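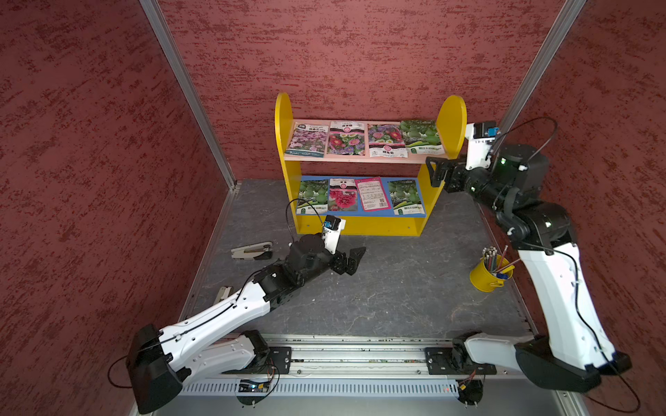
18 Nov 2025

Woke up before the alarm again and lay there thinking about the back bed, the one along the fence where nothing did well this year. Got up, made coffee, put on two sweaters and went out to look at it. Still ugly! The zinnias are brown sticks now and the big pot by the steps has a crack all the way down one side (frost, I guess, or me with the wheelbarrow).

Spent the rest of the morning at the kitchen table with the seed box and the old notebook. I have 4 kinds of lettuce and no memory of buying any of them. Marcus Escobedo called in the middle of it to ask if I still wanted his spare cold frame, and of course I said yes, and then we talked for nearly an hour about his father-in-law's knee and whether Wojcik is going to close the garden center over the winter. He thinks so. I hope not, they're the only place in town that carries the coarse grit I like.

After lunch I read some more of the cottage garden book from the library. There's a chapter on a parson who kept a garden diary from 1770 and wrote down every single thing he sowed, plus the weather, plus what he had for dinner. His daughter kept it up until 1819, and hers is the better half if you ask me – she complains a lot more. Slugs, mostly. I felt very close to her.

So the plan for next year is flowers, flowers, flowers. Tall stuff at the back, the blue salvia again, and a whole strip in front just for cutting.
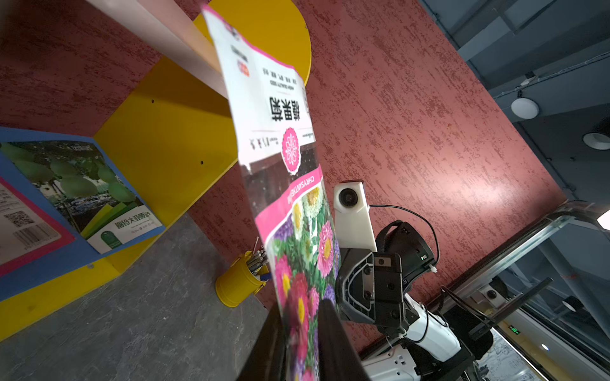
翠菊, all those pinks and purples.

I want that kind of color from the kitchen window, all jumbled up, no neat rows. April is when I should start the trays, so I need to clear the shelf in the laundry room before then and find the heat mat, which I think is under the Christmas boxes.

Soup for dinner, the bean one. Too much salt. It's raining now and I left the good trowel out by the fence – going to leave it there, my slippers are already on. Call Marcus back tomorrow about what time to pick up the cold frame.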